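In Defense of Spreading Things Out

November

My mother cleaned a cupboard the way most people empty a mailbox. She reached in, took hold of whatever came first, made up her mind about it while it was still in her hand, and put it either back or in the bag by the door. She was quick, I'll give her that, and she never had much patience for my method, which takes up the whole table and most of an afternoon. I have been doing it my way for 28 years now, through three kitchens and one very bad garage, and I would like to make the case for it before I get any older and more set in my opinions.

My method is to clear the table completely, wipe it, and then lay things out on it with a lot of room between them. I don't mean in piles, and I don't sort them by kind either. A pot can sit next to a snack. The wooden thing whose purpose has been forgotten gets as much room as the good plate. And then you walk away and make some tea (I really do mean walk away, out of the room if you can), and come back and look.

Something happens to a thing when it has a bit of empty table around it. In a drawer, everything is just part of the drawer. You don't see the bottle opener, you see the tangle that the bottle opener lives in, and you push the tangle to one side and shut it again. I lived for years in Stetine with a drawer like that, and I could not have told you one single thing in it apart from the scissors, which I was always looking for and which were always at the back.

People tell me this is a lot of fuss over small things, and that a person with a job and children can't be laying out her cupboards like a jewelry store. I understand that. I had a job and children too. But I never said to do the whole kitchen. Do one shelf! Do the one shelf that annoys you. The people who write books about tidying always want you to empty the house in a weekend, and by the second evening you are sitting on the floor with a sandwich and no place to sleep. A few things on a table is a job you can finish before supper, and if you don't finish it, all you have to do is eat at the counter.

The other complaint, and this one comes mostly from my brother-in-law, is that if you look at things kindly enough you will end up keeping them all. He may be right. I have kept a good many things that way. When I bought my last set of pans at Chacko in Jonodham, I paid $15 for the smallest one and scolded myself all the way home, and it is the one I reach for every morning. I would have thrown it out twice if I had only ever met it at the bottom of a stack. So yes, some things get to stay that a sterner woman would have sent away, and I can't find it in me to be sorry.

I do think the table should be plain. A patterned cloth spoils it, and so does leaving the fruit bowl there because you can't think where else to put it. White is best if you have it. You want a surface that keeps quiet and lets the small, dull objects have their turn, because the small, dull ones are where the trouble always is.

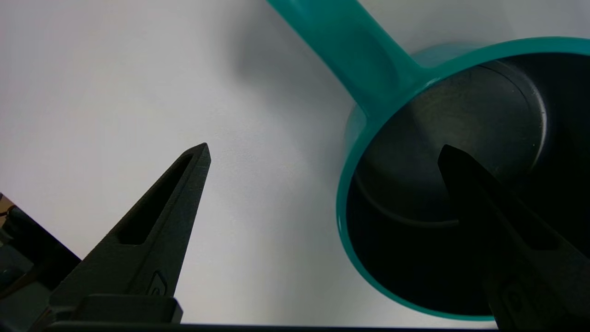
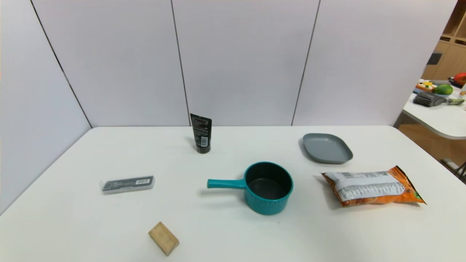
By Parvathi Bangera
for the Niletti community pages

Look how well a gray plate does for itself on a white table. It is about as modest as a plate can be, and in a stack I would never have noticed that little raised rim. And that teal! I have a great weakness for cookware in a real color, and I will argue with anyone who says that a pot should be sensible. You could find that handle at six in the morning without your glasses on.

Even the little block of wood earns a second look, with its pale grain. I couldn't say what I would do with it. I know that if it were mine it would go back in the drawer, and my brother-in-law would have something to say about that, and I would make him a cup of tea and ask him to move his elbow off the table.

Try it with one shelf and take your time over it. I usually start after lunch, when the light in my kitchen is at its best and the phone has stopped ringing.

Comments

Maplegate: Did my spice shelf this way last night. Three jars of cumin. My husband wants to know when he can have the table back.

tilda_w: Sorry, but I'm with your mother. In the hand, decide, done. Lovely piece though.

Old Ferry Road: Agree completely about the cloth. I take mine off even to write letters.

R. in Stetine: I believe I still have that drawer.

Contact us | © Niletti | Back to top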